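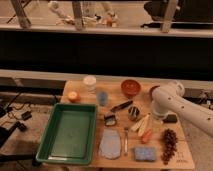

Frequently Asked Questions – Aasen Secondhand Kitchen and Home

Do you take donations, or do you buy things from people?

Donations only, I'm afraid. We used to buy the odd box of dishes when we first opened on Nesent Street, but it got terribly complicated deciding what a gravy boat was worth, and feelings were hurt over it. Now everything comes in as a gift and goes out at a price most people can manage.

When can I drop things off?

Any time we're open, up to 4 in the afternoon. After that we're cleaning up and the back door is usually blocked with carts. Please don't leave boxes on the step overnight, even if it looks dry out. We lost a lovely set of cookbooks that way in June and I'm still a little sad about them.

What do you accept?

Bowls, plates, cups, pots, baking pans, trays, storage jars, table linens, small toys and children's books. If you'd be happy to hand it to a friend, we'd be happy to have it. Chips around the rim are a no, and so is nonstick that has started to flake.

Do the plastic containers need their lids?

Yes please! We have a bin of lids that match nothing at all, and it only ever grows. Tape the lid to its container before you come and you'll be our favorite person that day. 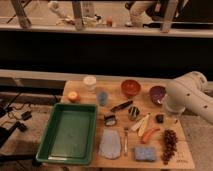 Should I wash everything first?

We'd be grateful if you did. We do wash every dish again before it's put out, but we have one sink and it isn't a big one, so a box that arrives clean gets onto the shelves much sooner. For old price stickers, a little cooking oil left on for a while will loosen most of them.

Can you pick up from my house?

Sometimes. We share a van with the folks at Flenar Furniture, and if they're heading your way they can often fit in up to 7 boxes. Call and ask for extension 91, and leave your street and a good time to reach you – we do call back, though it might take a couple of days.

Will I get a receipt?

Just ask at the counter. We write down what you brought and the date, and you fill in the values yourself at home.

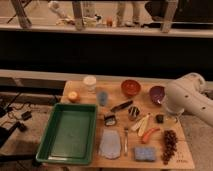
Can I return something I bought?

Within two weeks, with the tag still on, for store credit. Toys and linens are final sale. If something breaks the first time you use it, come and tell us anyway and we'll work something out.

Where do I park?

The lot behind the Novari building is free for our shoppers. The gate code is 3431, and it sticks a bit, so press firmly and wait for the click before you try the handle.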